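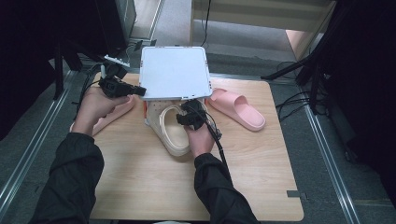 The sandal station, with both grippers at work and the tray waiting.

How to Run a Hand-Held Gripper Demo at an Open Day

Every open day needs one table that people remember. At Plellavham we had a talk with slides about grasp planning, a poster on cable routing, and a board on the floor with shoes on it. Guess which one had the line.

These are my notes on setting up the shoe one. They assume you already have a pair of hand-held grippers that record properly and a room you're allowed to put strangers in. If you're still fighting with calibration, go and do that first. Visitors are patient with robots and completely merciless about loading screens.

What you need

Two hand-held grippers, charged or cabled. Ours are black.
A light-colored board to work on. Wood is fine. It marks out the work area on the floor and people instinctively don't step on it, which can't be said of tape.
Slide sandals. We put out two pink and one cream.
A shallow white tray.
Long dark sleeves for whoever is demonstrating.
A laptop for playback, facing the crowd.
Something to kneel on. You will skip this item. You will think of me at the second session.

Why sandals

We tried a lot of objects in the weeks before. Plastic blocks are easy to grip and look like a toddler's homework. Mugs are good until one rolls into the audience. Folded towels are honest work, but a towel takes so long that people drift off to the poster on cable routing, and then you know you've lost.

A slide sandal has a strap with a big opening, so there is an obvious place for a jaw to go. It has a chunky sole that can be pinched from the side when the strap plan falls apart. It also has a right way around, so everyone watching can tell whether you've done it correctly. And every visitor over the age of four has strong opinions on how to pick up a shoe.

Buy new ones. I shouldn't have to write that down, but I was in the planning meeting.

Step 1: Lay out the floor

Put the board flat on the floor with clear space on the side where the demonstrator kneels. Move stands, spare tripods and the equipment you meant to put away last August back to the edges. They can stay in the room. Visitors like a bit of clutter, it makes them feel they're seeing the real lab.

Cables are the thing to get right. Let the gripper cable run down toward the demonstrator and off the near edge of the board, never sideways across the work area. If it crosses a sandal, it will pick up that sandal before you do, and it will get a bigger laugh.

Turn the room lights down a little if the laptop screen is washing out, but keep the board well lit. A pale board helps here too.

Step 2: Set the starting position

Tray near the far edge, sandals nearer to you. For the first round, keep the sandals apart and point them all the same way. For later rounds, turn them at angles, or rest an edge of the tray on one of them so that it has to be dealt with as well. That last layout is the one to save for the people who folded their arms during round one.

Don't measure anything. We spent an evening deciding exactly where each sandal should start and a visitor's child rearranged the lot before the first session. Her layout was better.

Step 3: Dress the demonstrator

Black sleeves down to the wrist. They keep the view from the head camera tidy and stop a bright shirt cuff from wandering through the recording. They also make the demonstrator look like a stagehand or a burglar, and you should expect to be asked which.

Step 4: Do one slow run

Say what you're about to do, then do it at half the speed that feels natural. Left gripper looks after one sandal while the right goes for the strap of the next. Open the jaws fully before you go in. Half-open jaws push the strap away, and then you're chasing a shoe across a board in front of the public.

Talk while you work. Good things to say:

"I'm going in through the strap."
"Now I'm closing."
"And lifting."

Bad things to say include anything with the word "trajectory" in it, and whatever you normally say when you drop one.

If you do drop one, keep recording. Put it back and carry on. The dropped ones got us more questions than the clean runs, mostly along the lines of "does it learn from that too?" Have an answer ready. Ours was that it depends on what we keep, and we'd be going through it later.

Step 5: Play it back

As soon as the run ends, show it on the laptop. People who have just watched someone move shoes will happily watch the same person move the same shoes again, so long as it's on a screen. I don't make the rules.

We used Fisex for the playback because it opens a recording without a fuss and has one big button. Masident gives you more to look at, but it also gives the visitors more to look at, and then they want to know what all the colored lines are. Save it for the group that stays behind.

Step 6: Let them have a go

This is the real demo. Hand over one gripper first and keep the other yourself. Most adults grab it like a barbecue tool, and that works perfectly well. Children hold it correctly at once and won't give it back.

Let each person try a single sandal. Pink or cream, their choice. Give them one tip, which is to look at the jaws and forget about their hand. After that, keep quiet. The urge to coach is powerful and it makes the line longer.

For a second turn, offer both grippers. Two hands are much harder than one, and you can see the moment they find this out. Someone from the Ntuli stand next door came over during a quiet spell and announced that it couldn't be that difficult. We had them for the next 11 minutes.

Step 7: Reset

Sandals back on the board, tray back, cable pulled toward you, jaws open. Wipe the grips. Start a new recording with a new name, or you'll go home with a folder of 87 files all called "demo" and one called "demo_final" that is neither.

Questions you will get

Where's the robot?
This comes first, every time. Explain that the person is standing in for it: the grippers record how a human does the job, and the robot gets its lesson afterward. Some visitors find this fascinating. Others look at you as if they've been sold a ticket to see the understudy.

What's the white bit on top?
You'll have your own answer depending on what you've mounted. Keep it to one sentence.

Will it tidy my hallway?
Say "not yet" and smile. Don't get drawn into the state of anyone's hallway.

Can I keep the sandals?
No. See above about buying new ones, and maybe buy a spare pair.

A note on numbers and timing

Our session was on 21st June and the door counter claimed 1116 entries, though it also counted us every time we went out for coffee, so treat that as a figure about coffee. The slot length that worked was short: one slow run, one playback, a few turns, reset. Whenever we stretched it, the people at the back couldn't see the floor and started leaning on the metal stand, and the metal stand isn't for leaning on.

If you can get hold of a second screen and hang it high, do that before you spend money on anything else. A floor demo is lovely for the front row. Everyone behind them is looking at the backs of heads and hearing somebody say "and lifting."

Packing up

Copy the recordings off before you unplug anything. Coil the cables the way they want to go. Check inside the sandals, because small children post things into them; we found a raisin box and a name badge from the Fisex stand. The tray goes in last, on top, since it's the first thing you'll be looking for next time.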